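Sun 13 November — cell check before recording, Clirwood bench, drive removal task

Please fill in the list before the first episode and again after the lunch break. If one point is not OK, write a comment and do not start recording. Episodes recorded with an open point go to the "hold" folder and not to the training set.

## A. Safety of the cell

- [x] Emergency stop pressed and released, both arms stop. OK.
- [x] Computer has no power cord connected. OK.
- [x] Speed limit in teleoperation set to 60 percent. OK. *Comment: in October it was found at 80 two times. Please read the value on the screen, do not trust the memory.*
- [ ] Floor marking complete. *Comment: the tape near the door is coming off again. Not dangerous today, but I leave the box open until it is replaced.*

## B. Work area and parts

- [x] Case lies on its side, side panel removed, power supply toward the front.
- [x] Fixture tray left of the case, does not move when pushed by hand.
- [x] Processor in its pocket on the tray, socket in the case empty.
- [x] Cables do not cross the path of the drive. *Comment: red cable checked with extra care, it was caught by a finger last month.*
- [x] Drive held by its blue carrier, upright, before the arm travels.
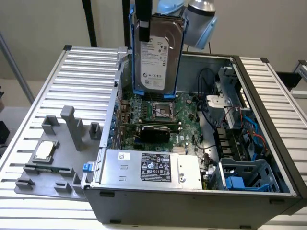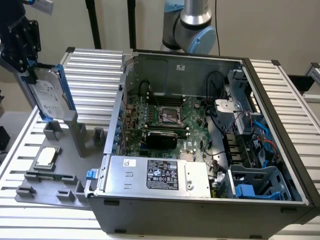
*Drive and blue carrier in the gripper: over the open case (first), low at the fixture tray (second).*

## C. Grip and movement

- [x] Finger pads clean, no cut in the rubber.
- [x] Grip force is the value from the Mekonnen sheet, not the default one.
- [x] Operator waits one second before opening the fingers. *Comment: new operators often open too early. The model learns this also, so we must be strict.*
- [ ] Second arm in parked position during the whole episode. *Comment: parked in all episodes I watched, but I did not watch all. Somebody please look at the rest.*

## D. Recording

- [x] Camera views sharp, time stamps equal in all streams.
- [x] Free disk space enough for the day.
- [x] Each episode has a label: success, failure or stopped. *Comment: a failed placement is also useful for us — please keep it and label it, do not delete.*
- [x] Start position of the tray changed a little between blocks, according to the Nelo plan.

State of the set before today: 353 episodes, of which 92 still need a label check. Some 80 of the older ones were made with the previous tray, and I propose to keep them separate until Pasham answers.

## Open points

1. Floor tape near the door.
2. Parked position of the second arm, review of the remaining episodes.
3. Answer from Pasham about the old tray.

Result: recording allowed. Next full check when the tray or the gripper fingers are changed.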